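Workshop notebook, Zeka holiday lets
Jun 17, 2022

A long and rather good day on the listings, so I'm putting it all down before I lose the thread. The main job was getting the Wallner cottage ready to go live, and after that the calendar muddle that's been nagging at us since April. Tea was plentiful, progress was mostly steady, and the laptop behaved itself.

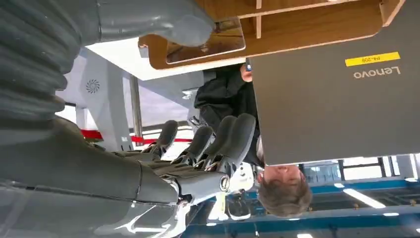
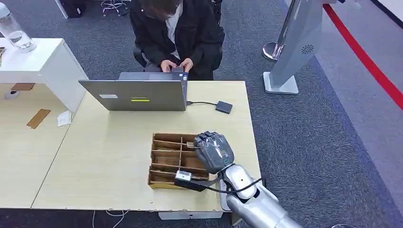

Wallner cottage, the listing text

I've rewritten the opening twice and I think the second go is the one to keep. The old version started with the square footage, and I do think people want to know where they'll be sitting with their coffee first (the bench by the back door, lovely in the mornings). Sleeping arrangements now come straight after that: double room at the front, twin room over the kitchen, and the sofa bed, which I've described as suitable for children, having slept on it myself.

Cleaning fee is set at 85 and shows on the first page of the booking, so there'll be no nasty surprise at checkout. Dogs still allowed, maximum 2. I've taken out the line about the sea view. You can see the water from the landing window if you lean, and that's a kind thing to discover on holiday but not a thing to promise.

Calendar muddle

Tritik, our booking calendar, and Anolik, the one the cleaners look at, have been disagreeing over changeover days. I sat and compared them week by week, and the trouble is the late checkouts. Tritik holds the extra hours as a note, and Anolik doesn't read notes at all, so the cleaners turn up to find people still eating their toast! For now I've put every late checkout in as its own blocked slot. Clumsy, but both calendars understand it. Please do the same if you take a booking by phone, and put the guest's surname in the slot title.

Import of old bookings

Ran the import again after lunch. The old file has 3,907 rows and 3,367 came through. The ones left behind that I've looked at so far all have the arrival date typed with dots, so I'm hopeful it's one fault all the way down, though I haven't got to the bottom of the list yet. I've kept the original file untouched in the shared folder and I'm working on a copy.

Still to do

Ask the Wallner owners which key safe we're using, the old one by the gate or the new one in the porch.
Change the dots in the date column and run the import again.
Rewrite the parking directions, which still send people to the wrong side of the chapel.
Find out whether the cot comes with bedding.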